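Plastic kitchen knives – your questions
Reading time: 1 min

Can I cut meat with it?
Better not. The knife is made for salad, soft fruit, bread and cake. For meat please take a metal one.

Will it scratch my pan?
We have sold over 200 of them in the Trisau shop and no customer has complained about a non-stick pan.

How do I wash it?
By hand, with warm water and a soft brush. Brush along the wavy edge, where crumbs like to stay.
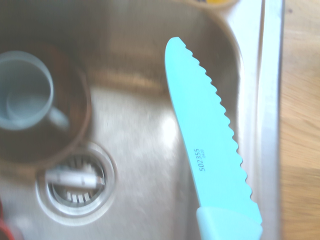
Turquoise knife in a steel sink. The number on the blade is 502355.

Which number do I need for a reorder?
The one printed on the blade. Send it to Renata Tomaszewski, she answers until Tuesday.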